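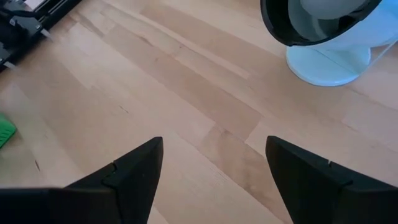 Monday, May

I have wanted a proper wooden tabletop since we moved to Devstead, and I finally have one to gush over! The old one was gray and chipped and soaked up every coffee ring I ever gave it. This one is all narrow strips joined edge to edge, pale beige mostly, and then out of nowhere comes a strip of reddish brown with cloudy grain, like someone stirred milk into tea. I went over it with my nose practically on the wood and found two tiny knots, just little brown specks, and I have already decided they are my favorite part. 

I spent far too long on finishes over the weekend. The hardware place in Lins had a tin of Trelum oil on sale and I bought 2, which is probably one more than I need, but the smell of it! Like walnuts and a clean shed. I haven't opened the second. The first coat went on Saturday before breakfast and I kept walking past it all day just to look. I did not touch it. (I touched it once.)

Today was for the fun part, working out what goes where. I have a weakness for bright plastic on plain wood and I will not be talked out of it. Green goes on one side and red goes on the other – that was the plan at breakfast and it is still the plan tonight, so it must be a good one.

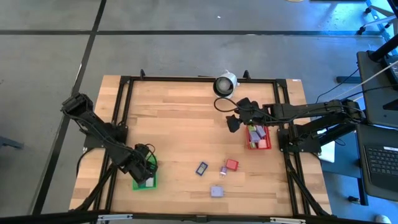

Green bin on the left, red basket on the right.

I love how loud those two colors are against the honey strips. The basket has holes in the sides, so crumbs and dust have somewhere to go, and the bin is the kind you can rinse out in a second. I want 4 more of them for the shelves by the window, in any color except brown.

It rained after lunch and I put the radio on and shuffled little things back and forth until the soup was ready. There is something so good about an afternoon like that. I wrote down a few ideas for labels too, then lost the paper, then found it under the cat.
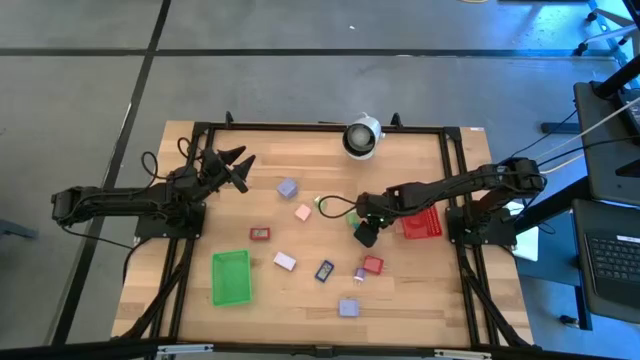
2 min read

The small stuff is where I get silly. A lavender-blue cube, a salmon-pink block, the white pot up near the far side – spread out over the wood they look like sweets. The green tray has nothing in it and I can't decide what it deserves. Buttons? Pencils? The seed packets from Clollelmont, if they ever come?

Tomorrow I want to do the second coat on the underside and then start on the shelves. Soup again for supper, and bed early.

Comments

tinandtwine: Those reddish strips are gorgeous. Does the Trelum darken them much over time?

mossy_porch: Seed packets in the tray, please! Mine live in a shoebox and it's a disgrace.

pegboardfan: I did my kitchen table with oil last May and I still stroke it when I walk by, so I understand completely.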